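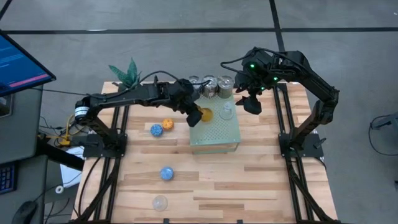 April, notebook of the Genus team, entry started 4:10 pm

Picking up where Rin left off on the previous page, so if the numbering looks odd, that's me, I took over the pen while she went to find the long hex keys.

Main job today was getting the left arm to stop drifting at the shoulder. We homed it, sent it out over the middle of the table and back 40 times with the gripper closed, and wrote down where it came to rest on each pass. The first runs were lovely. After that it crept toward the monitor side, a little at a time, and by the end it was far enough out that I wouldn't trust it to pick up anything smaller than a ball. Masaru thought it was heat in the motor. I thought it was the bracket on the rail, because I was the one who put that bracket on and I remember being in a hurry! We took it off, cleaned the rail, put it back with the bolts tightened in a cross pattern, and ran the whole set again. Much better, though we let it sit while we had tea, so Masaru's idea isn't ruled out and he would like that noted. Noted, Masaru.

Sorting task, for anyone who missed last meeting: the balls start out loose on the table, the operator on the leader arms (Aoi this week, she has the steadiest hands of any of us) puts them up on the lid of the green bin, and then the other arm moves them along. We're saving each run as one episode. Total in the folder before today was 927, and we added 31 good ones. There were a few more that I threw out. In two of them Aoi was laughing and you can see it in the wrist, and in another the cup got knocked over and we all reached for it at once.

Things I noticed, in no order:

The bumpy balls are easier than I expected. The fingers get hold of the texture and they don't squirt away like the ping-pong balls did back in the winter.

The clear dome is a pain. I lost sight of it completely from the head view twice, it just goes into the wood grain. Mio suggests a ring of tape around the rim. I'd like to try the policy on it bare first, since the Avasetti rules say objects can't be marked, but I need to reread that page because it may only mean the scoring objects.

Please leave the cans at the far end where they are. I know they look like somebody's lunch. All of today's episodes have them in that spot and I would rather not start over.

Episode 39 of the old set has the arms swapped in the log file. Rin found it. I fixed the header but haven't checked its neighbors.

Masanobu Ishida stopped in a bit before six and watched a few runs standing up with his coat on, then sat down and stayed for the rest, which I took as a good sign. He asked what happens if both grippers go for the same ball. We don't have an answer yet, so that's on the list.

For next time: repeat the drift test from cold, straight after power-on, no tea. Tidy the yellow cables by the left base. Ask the Tsuji lab if we can borrow their torque driver again. Back up the folder BEFORE anyone trains on it (me, mostly).

Rin is back with the hex keys, wrong size.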